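Folding Jackets for the April Clothing Swap

The spring clothing swap returns to the Ustholm community rooms in April, and donations are open now. Last year we took in 171 pieces, and most of the time before opening went into refolding coats and jackets that arrived rolled up in bags. Mohandas Pillai, who runs the sorting tables, has asked that outerwear come already folded this year if at all possible. A bed is the best place to do it. The kitchen table is usually too short for a jacket with the sleeves out.

Lay the jacket face up and button it all the way down, including the button on the waistband. A jacket that is only half buttoned will slide open as soon as you lift it. Smooth the front with the flat of your hand, working from the placket toward the side seams, and check the pockets while you are there. We found house keys in one last year.
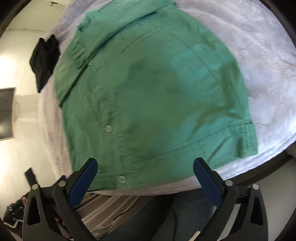 Bring each sleeve across the front at a slant and flatten the cuff. On heavier cotton the sleeve will want to spring back, so press along the fold for a few seconds before you let go. Then turn the jacket over, fold both sides in toward the middle, and bring the waistband up to meet the collar. Short jackets need only that one fold. Longer coats can be folded in thirds.

Twill is the fabric people ask about most. It holds a crease well, good or bad, and a bunched spot left under a stack overnight will still be there on the day of the swap. If the fold looks lumpy, pick the jacket up by a seam or the waistband, let it hang, and start over. It takes less time than tugging at the wrinkles.

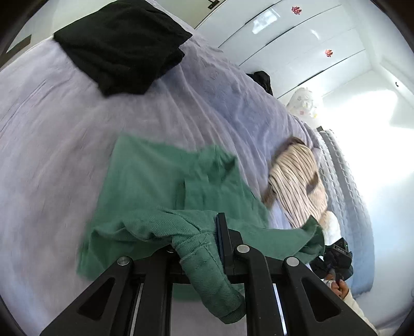

Keep dark and light items in separate piles, and put the heaviest pieces at the bottom. Black and navy clothes pick up lint from fleece and plush blankets, so give them a quick pass with a brush before they go in the bag. A stack should be no more than 3 jackets high – anything taller tips over on the shelves.

Drop-off is at the side entrance on Zawadzka, from 4 p.m. until 7 p.m. There is rack space for 80 coats and jackets, and 38 of those places are already taken. Please wash everything first and pin a note to anything with a missing button. Konrad Jakubowski has a tin of spares and can usually find a close match. Hangers are not needed this year, but we could use more paper bags with handles.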